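The Fuser at Mivthorpe

The work order gave a fault code, a serial number and a page count of 312 since the last service. The Rurnico was rated for far more than that.
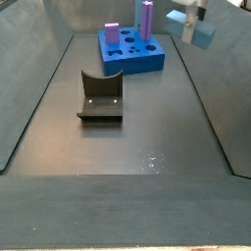

The ticket notes said it smeared. Only the left side, only on the heavy paper, and only after lunch, the clerk had told dispatch, and would the technician please stop replacing the toner.

The technician read the notes twice in the van and left the toner where it was.

The copier stood in a records room on the second floor. It was 2:40 in the afternoon. The technician ran a test page on plain stock. Clean. The next sheet was heavy stock, and a thumb drawn down the left margin took the letters with it. Poor fusing. The toner was landing where it should and failing to bond.

The service log listed 3 earlier visits. Each had ended with a new cartridge and a signature.

The technician shut the machine down, waited for it to cool, and pulled the fuser. The pressure roller was even. The lamp was good. The thermistor sat flat against the heat roller and read correctly on the meter. The part was a Zistano rebuild, fitted in December, and there was no wear on it worth writing down.

The technician put it back, powered up, and stood there.

At 2:55 the air conditioning came on. A vent in the ceiling opened over the left side of the cabinet, where the rear cover had lost a screw and stood open by the width of a coin. A strip of paper held at the gap bent inward.

The technician fitted a screw from the van, closed the cover, and ran the heavy stock until the counter showed 1,000. The last sheet held under the thumb.

Under "parts used" the form had a menu. It offered 294 items, all stocked at the Luangrath depot. None of them was a screw. The technician scrolled to the end, went back to the top, and selected toner.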